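Casual needed for the hat table, Saturday-free roster, Floston
Posted 11/14/18

Hello! I run Drulto, a small hat and cap shop in Floston, and I'm after one cheerful, tidy-minded person to look after our display tables for the busy stretch through to the end of March. If you've ever walked past a wonky shelf in somebody else's shop and quietly straightened it, please keep reading, you might be my person.

Some background first. I started out with a folding table at the Falby market and far too many beanies. Then came the sun hats, then the caps, and then everybody wanted caps, so now we have a proper shop with a door and a kettle and 585 different styles on the books. Most of them live in boxes out the back. Whatever is out the front sits on wire stands on the tables, and keeping those stands looking good is the job I'm advertising.

It sounds like a small thing, I know! But a cap gets picked up, tried on, put back crooked, picked up again by the next person, and by lunchtime the stand has everything leaning to one side and the red ones are in with the kids' sizes. I used to do it all myself in between serving, and I'm not keeping up any more.

So what would you be doing? Mostly this:

Setting up the stands each morning, bottom tier first and then the top, so the thing stays balanced while you work.
Hanging caps so they face out and the colours make some kind of sense (I'm easygoing about the order, but there should be one).
Wiping down the tabletops before anything goes on them. Soft cloth, barely damp, go with the grain. No spray polish please, it leaves a film and the hats pick it up.
Checking the insides of caps for makeup marks and loose threads before they go back out.
Fetching more stock from the back room and telling me when we're getting low.
Having a chat with customers if they want one, and leaving them be if they don't.

You won't be on the till unless you'd like to learn it. You also won't be up ladders, the high shelves are my department.

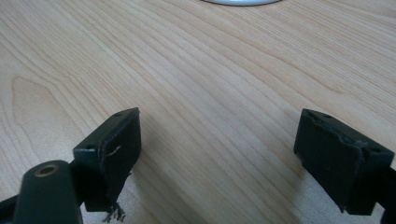
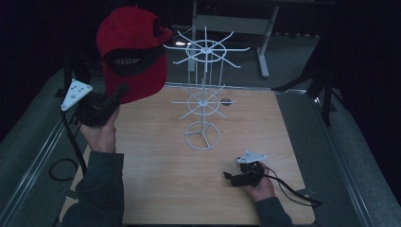 Pale tabletops in both, and a red cap and one of the white two-tier stands in the second.

Is the work fiddly, though? Our last casual reckoned it was at first, and that the top tier gave her grief for a week until she stopped loading one side before the other. After that, she said, she could do a whole stand while talking to a customer and hardly look at it. She also wanted me to mention that you're on your feet most of the shift and should wear your comfy shoes, not your nice ones.

She's right about the shoes. I'd add a jumper as well, the shop is lovely in the afternoon but the back room is freezing first thing, even in summer.

Hours and pay: three or four short shifts a week, starting at 8.30 and finishing by 1, with a bit of wiggle room if you've got school drop-off or a bus to catch. It's casual, paid at the award rate with the loading on top, and I pay weekly. There's staff discount too, 40 per cent off anything in the shop, and yes, you can use it for presents. I've got a delivery of 1,238 caps and sun hats coming from Mazza before the holidays, so if you can do a couple of longer days for the unpacking I'd be very grateful, and lunch is on me.

Experience is nice but I'm really not fussed. I've had great people come from cafes, libraries and a plant nursery. I do need you to be reliable, okay with lifting a medium-sized box, and happy doing the same careful thing over and over without getting grumpy about it. A good eye for colour would be a bonus, as mine is pretty average (my partner won't let me pick cushions). You'll need to be able to work in Australia, and if you're under 18 please have a parent or guardian know you're applying.

There's parking behind the shop, free until midday, and the Falby bus stops across the road. The front entrance has no step, but the back room has two, so let me know if that's a problem and we'll sort out a way around it.

To apply, drop in with a resume or email one through the Drulto website with "hat table" in the subject line. A few lines about yourself is plenty, you don't need a formal cover letter. Tell me when you could start, which mornings suit you, and the best or worst shop display you've ever seen. I read those first.

I'll ring everyone who applies, even if it's a no. If you get as far as a trial, it's a paid two hours and you'll be doing up a stand from scratch with me pottering nearby. Bring a water bottle, and tie your hair back if it's long.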